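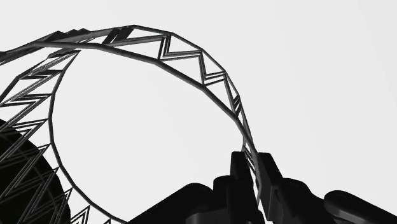 Fig. 1 – estrutura de arame escura com abertura em anel, render, fundo cinza claro.

**terça, fim da tarde – bancada de vernizes**

Retomando o ensaio de aderência. Lote Brillonora novo chegou de manhã, lata amassada na tampa mas lacre ok. Viscosidade no copo mais alta que a do lote de fevereiro. Diluí 5 % e repeti, ficou na faixa.

Placas lixadas, grão fino, desengraxe duas vezes. Na segunda passada o pano ainda saiu cinza – trocar o solvente do frasco pequeno, está velho.

Resultados do corte em grade:

- Brillonora puro: lascou nas bordas, ruim
- Brillonora diluído: melhor, só os cruzamentos
- Trustell: quase nada saiu. Cheiro forte, abrir a janela antes
- Lorente: não conta, placa caiu no chão com a camada ainda mole

Espessura do Trustell deu alta demais no canto esquerdo, escorreu. Pendurar as placas mais na vertical amanhã e esperar antes de virar.

Estufa: o visor marcava 2 graus a menos que o termômetro de vidro. Já era assim no mês passado?? Conferir no caderno antigo. Enquanto isso uso o de vidro.

Consumo até agora 815 g, contando a sobra que endureceu no pote. Fechar o pote!! Pincel chato também foi pro lixo.

Falta:
- repetir Lorente (duas placas, tem na gaveta de baixo)
- pedir fita à Skorer, a que temos descola sozinha e estraga o ensiao
- névoa salina só depois da cura completa – não adiatar

Placa 3 do Trustell ficou na estufa, tirar às 9h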